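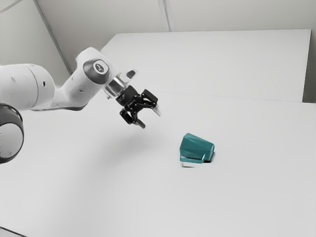 Der türkisgrüne Becher mit den Facetten, am Rechner gezeichnet

So, endlich komme ich dazu, vom Tag der offenen Tür in der Keramikwerkstatt Catton zu erzählen. Ich hatte es ja schon im Frühjahr angekündigt und dann den Termin verpasst, im September hat es nun geklappt. Yvonne ist gefahren, ich durfte die Karte halten und habe uns prompt einmal durch das falsche Dorf gelotst.

Die Werkstatt liegt hinter der alten Molkerei, man sieht sie von der Straße kaum. Parken kann man auf der Wiese, mit festen Schuhen ist das kein Problem (ich hatte natürlich die Stoffschuhe an). Wir waren kurz nach elf da, und vor dem Tor stand schon eine ordentliche Schlange, vor allem Familien und ein paar Leute mit leeren Klappkisten, die ganz offensichtlich wegen der zweiten Wahl gekommen waren. Gute Idee, machen wir nächstes Mal auch!

Durch die Räume geführt hat uns Brenda Clegg. Sie arbeitet seit 34 Jahren mit Ton und redet so schnell, dass ich mit dem Mitschreiben irgendwann aufgehört habe. Los ging es im Tonlager, wo die Masse in Folie eingeschlagen liegt und wo es herrlich kühl war. Danach die Gießerei. Ich hatte immer gedacht, kantige Becher würden irgendwie geschnitzt, aber nein, die kommen aus der Gipsform: Schlicker rein, warten, den Rest wieder auskippen, und was am Gips hängen bleibt, ist die Wand. Wie lange man wartet, entscheidet über die Dicke. Brenda macht das nach Gefühl, ihr Kollege Efraín mit der Küchenuhr, und die beiden necken sich deswegen ununterbrochen.

Dann wurde es richtig spannend, nämlich am Ofen. Vier Stück haben sie, der größte heißt aus irgendeinem Grund Dunmore und war leider gerade zu, weil noch ein Brand abkühlte. Aufmachen kommt da überhaupt nicht in Frage, sonst reißt die Glasur. Ich hätte ja zu gern hineingeschaut! Stattdessen gab es die Glasurproben zu sehen, eine ganze Wand voller kleiner Plättchen, jedes mit Bleistiftnummer auf der Rückseite. Yvonne hat sich sofort in ein mattes Salbeigrün verliebt, ich bin bei den Blautönen hängen geblieben. Dass Glasur vor dem Brand völlig anders aussieht als danach, wusste ich theoretisch. Wenn man dann vor einem Eimer mit rosa Brühe steht und hört, das werde mal dunkelblau, ist es trotzdem komisch.

Selber machen durfte man auch, 30 Minuten an der Drehscheibe. Ich sage nur so viel: Aus meiner Müslischale ist ein Aschenbecher geworden, und wir rauchen beide nicht. Die Dame neben mir, Florencia, hat beim ersten Versuch eine wunderschöne kleine Vase hochgezogen und sich dafür auch noch entschuldigt. Gebrannt wird alles in den nächsten Wochen, abholen muss man selbst, verschickt wird nichts.

Im Hof gab es Kaffee und Pflaumenkuchen, der Kuchen war großartig, der Kaffee eher dünn. Im Laden habe ich zwei Teller und eine Butterdose aus der zweiten Wahl mitgenommen. Den Fehler an der Butterdose suche ich heute noch.

Falls ihr hinwollt: Zur Führung muss man sich am Tor in die Liste eintragen, am besten gleich beim Reinkommen, nachmittags war alles voll. Und nehmt Bargeld mit, das Kartengerät im Laden hatte schon gegen Mittag keine Lust mehr.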